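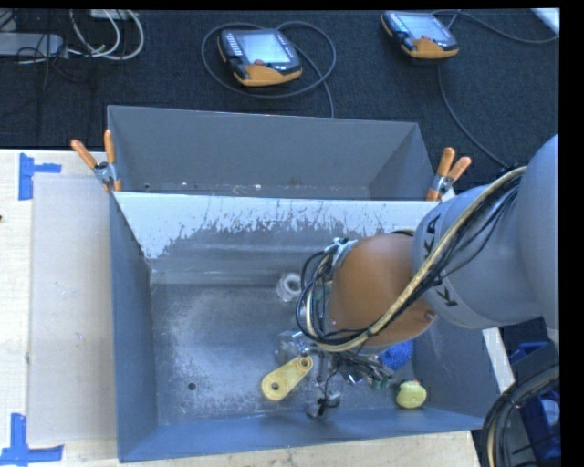 To apply for a rent-geared-to-income unit in Stindville, you fill in one form and the housing office sends it to every building you tick. The form asks for your household income, the names of everyone who will live with you, and your current address. Before you start, get your papers into order. Two bins one behind the other on a table work well for this: originals in the back one, copies in the front one. Shoeboxes are fine too.

What you need

Photo ID for each adult
Birth certificates for children
Your most recent tax assessment
Pay stubs or benefit statements for the past two months
Your current lease, if you have one

Step 1. Work out your income
Add up gross monthly income for everyone over 18. Child benefits are left out. If the total is over $2,000 for a single person, you can still apply, but only for the moderate-rent units at Ravia Court.

Step 2. Choose your buildings
There are 102 units at Ravia Court and 27 at Azar House. Azar House is for tenants aged 55 and up. Tick both if you qualify for both. You can change your choices later without losing your place on the list.

Step 3. Hand it in
Drop the form at the front counter or mail it. Ask for Nisreen Tarawneh if you need help filling it out. Keep the receipt, as it has your file number on it.

Step 4. Keep your file current
Report a new address, job or baby within 14 days. Files with returned mail are closed, and you would have to apply again. Everyone on the list gets a renewal letter in July. Sign it and send it back even if nothing has changed.

Last updated Thursday, October 5, 2023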